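Subject: Re: [Lokdale robotics club] bin sorting, Sunday session

Notes for those who missed it. We ran the pick task with the red and green bars, front bin to rear bin, and logged 183 attempts before packing up. The Teniston heat wants 300 in the log, so we need one more session. Please keep the clamps on the bins – if the bins move, the taught positions are no use.

The bars lying against the walls are still the hard ones. The fingers need room on both sides and the planner doesn't know that yet.

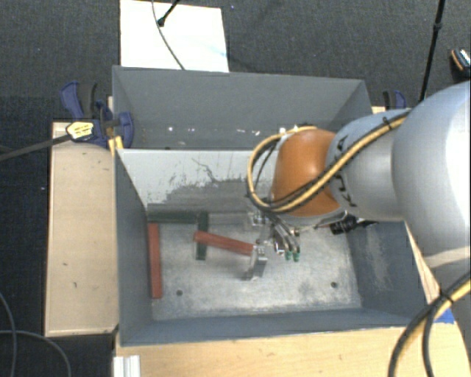
Skarkberg team wrote:
> We had the same trouble with bars along the wall last year. We
> set the gripper to come in at the end of the bar and drag it about
> 5 cm towards the middle, then pick as normal. It is slow but it
> does count as one attempt under the rules. Check with Eskola
> first, they changed the wording in February.

Thanks, will try the drag move next time. Has anyone got the new wording from Eskola? The copy in our folder is the old one.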